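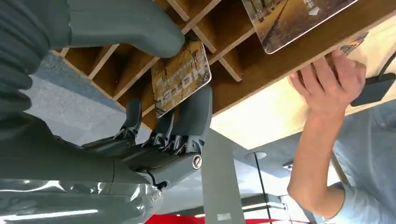
The hand with one of the hotel cards, over the divided tray.

2022-06-14

Spent most of the day on cards again. Liesl Kuster wants to know by the end of the month whether a machine can tidy away a board game, and my answer this evening is still "partly".

The job is small. Cards go into a wooden tray with thin dividers, each in its own compartment, and a person can do it while talking about something else. Gert reckons his daughter could clear the lot before the kettle boils. For the hand, every card is a fresh problem. It has to get hold of a thin edge, turn the card the right way and let go over the right gap. I find letting go harder to set up than gripping.

I spent the morning on the thumb settings and changed them twice. After lunch I went back to the first set, which I should have left alone. 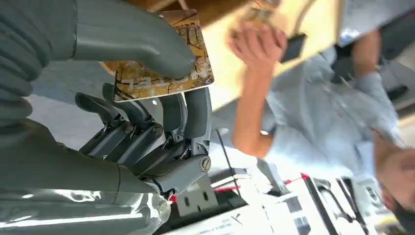 Brigitta came by at four and asked when she could have one for the washing-up. I told her to keep her rubber gloves. I would trust it with a dry plate on a clear worktop, if someone stood next to it. Cutlery in a drawer, perhaps by December. Wet glasses, no. She thought the same money would pay for a cleaner for years, and I couldn't argue.

The Camano people say their arm sorts 619 parcels a shift, but parcels are stiff and have corners.

Cyrill is back tomorrow. Must ask him about the spare cable and send Notburga the hours. Home by seven, soup, bed early.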